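Finding the floor as well as the building

Satellite positioning tells a phone where it stands on a map. It does much less well at telling it which storey it is on. For most people that hardly matters. For a delivery rider at the foot of a tower block, or an ambulance crew on its way to one, it is most of the problem.

Kindetti, a small software firm, has spent the past year on an app called Zunon that tries to fill the gap with parts the phone already has. The method is old: air pressure falls as you climb. Near sea level the drop is close to 12 pascals for every metre, so one storey of an ordinary block of flats gives a change of a little over 35 pascals. The pressure sensors fitted to many current handsets can pick up a change far smaller than that.

The difficulty is that weather moves the reading too. A front passing over in an afternoon can shift the pressure by several hundred pascals, and a phone that took its reference at lunch will place its owner well below the basement by tea time. A pressure reading is only useful if there is another one, taken at a known height, to set against it.
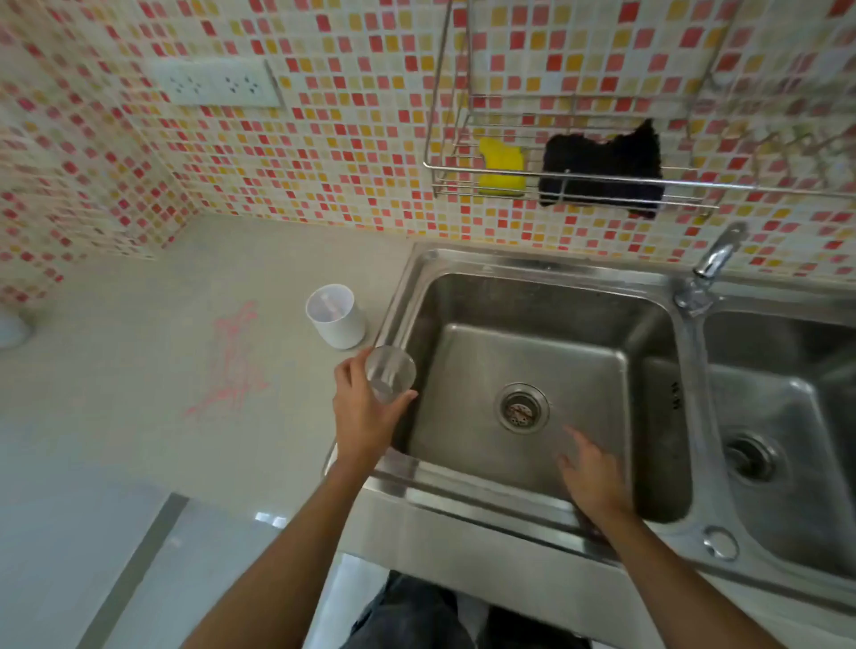 A glass held over the left-hand basin of a steel double sink.

Zunon gets its reference from other phones. When a handset running the app is at street level – judged by a strong satellite fix and a walking pace – it sends its pressure reading to a server, tagged with the time and a coarse location. Phones indoors in the same district ask for the recent street readings and work out the difference. No weather station is involved.

Sensors of the same model do not agree with one another, so each one has to be corrected. Pornthip Wannasri, who wrote the calibration code, compares every phone with its neighbours whenever several are thought to be at ground level, and stores an offset for each. "A single comparison is worth very little," she says. "After 5 you have something you can use, and after that the offset hardly moves for months."

The trial ran through May in Skimness, on 633 handsets. The town was chosen for its mix of buildings: a flat centre, two groups of towers and a long terrace cut into a hillside. The hillside was the awkward part. A house there may have its front door on one street and its back door on another, 3 storeys lower, and both count as ground level to the people using them. The app now stores a height above sea level and leaves the naming of floors to a separate table, which residents can correct.

Lifts caused less trouble than expected, as the rise in a lift is quick and easy to separate from weather. Sealed buildings caused more. Where air is pushed in by fans, the pressure inside can sit a few tens of pascals above that in the street, enough to put the reading out by a floor.
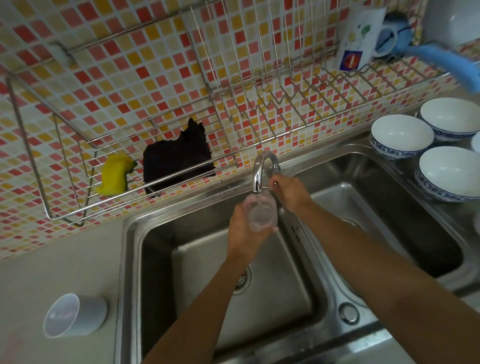
The current release deals with this by watching for a sudden step in pressure at the moment the satellite signal weakens, which usually marks a doorway. The step is taken off all later readings until the phone goes outside again. In a building with a revolving door the step is spread over several seconds and is sometimes missed. Kindetti lists this as an open fault.

Battery use is modest. The pressure sensor itself draws very little, and the app reads it once a second only while the owner is moving. Most of the cost is in the network traffic. The first version asked the server for fresh readings every minute; the present one waits until its stored reference has aged enough to matter, and each reply is held to 800 bytes. On a day of settled weather a phone may ask only a handful of times.

Privacy is handled in a plain way. Locations are rounded to a grid square before they leave the handset, and the offset for each sensor is kept on the phone itself. The server sees a stream of readings with no account behind them. It does mean that a reinstalled app has to be calibrated from scratch.

The remaining weakness is coverage. With no other users nearby, the app has only its own last street reading to work from, and the error grows as the weather changes. The screen shows this as a range of floors, which widens as the reference gets older. Khattak, a courier company taking part in the next trial, has asked for the range to be shown in metres as well, and that option is due in the next release.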